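**Household manipulation** is the branch of robotics concerned with machines that handle ordinary objects in homes. It covers tidying, putting away groceries, folding laundry, loading dishwashers and similar chores. Shop-floor work such as shelf stocking and order packing is often treated together with it, as the objects are much the same and many of the difficulties are shared.

## Background

Industrial arms have moved parts reliably for decades, but mostly parts of known shape arriving at known positions. A bedroom or kitchen offers neither. Items lie at odd angles on soft or cluttered surfaces, and the same item may look different from one day to the next. Floor-cleaning robots became common household products largely by avoiding the problem: they push or roll over what they meet and pick up nothing larger than dirt.

## Packaged food and soft surfaces

Bagged goods are a standard test. A clear bag of nuts has no handle and reflects light, which can confuse depth sensors, and the contents can shift when the bag is lifted. A tightly packed bag behaves more like a block and is easier to pinch from two sides. Loose bags sag, and the fingers may close on film alone.

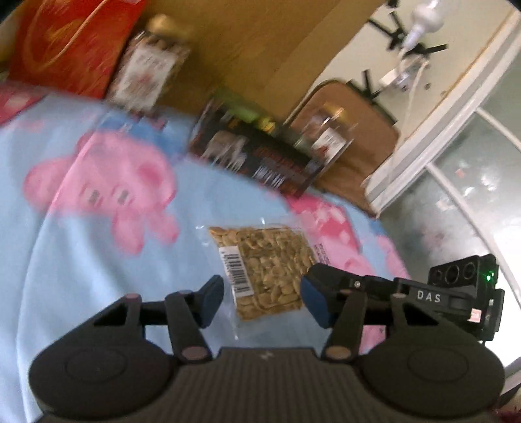 The surface under the object matters as well. On a hard table a finger can slide along the top until it meets the edge of a package. On a bed or sofa the fingertip sinks in and may take up a fold of cloth along with the item. Printed blankets add a further problem for vision software, which must separate the package from the pattern beneath it.

Parallel grippers, with two facing fingers, remain the usual choice for this work. They are cheap, easy to repair and simple to control. Hands with more fingers can hold more shapes but are harder to program and break more often.

## Learning from people

Many recent systems are trained on recordings of people doing the chore. A person may steer a robot arm directly, or carry a hand-held gripper fitted with cameras and do the task with that. The second method needs no robot in the room and can be used in ordinary homes.

The Sturkgate collection, assembled by the Jayawardena laboratory, contains 1,554 recordings of items being picked up and put away, of which 312 involve bagged or film-wrapped goods. Recordings made on beds and other soft furniture were added in a later release.

## Current ability

Results depend heavily on how a trial is set up. In a test by the robot maker Tretetti, an arm attempted 600 pickups of groceries and cleared about 400 without help. Most failures were with bags and pouches. Rigid boxes and jars gave little trouble.

Shop-floor systems do somewhat better. Pruvico, a warehouse supplier, uses suction cups for flat packages and fingers for the rest, with a worker on call for items the machine refuses. Homes rarely have room for two tools or a person standing by.

Speed is a separate limit. Machines that can complete a tidying task often take several times as long as a person, and few can move between rooms and carry on with a different chore.

## See also

- Grasp planning
- Mobile manipulation
- Teleoperation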